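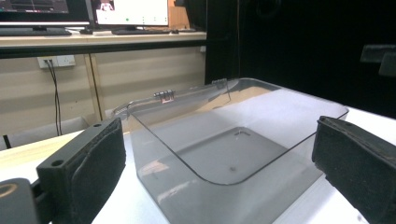 Home Storage Reviews Kitchen Office Contact

2 min read

Talumard Tinted Storage Bin

Reviewed by Niall Forsyth

The Talumard is a clear acrylic bin with a light grey tint, suited to stationery and small pantry goods. Its corners are softly rounded and wipe clean without difficulty. Small clips may be fastened along the rim to hold labels -- a practical arrangement for shared cupboards. Four bins were assessed from September. Fine scratches became noticeable on two, and a lid is not supplied. The bin is recommended for light household and office use.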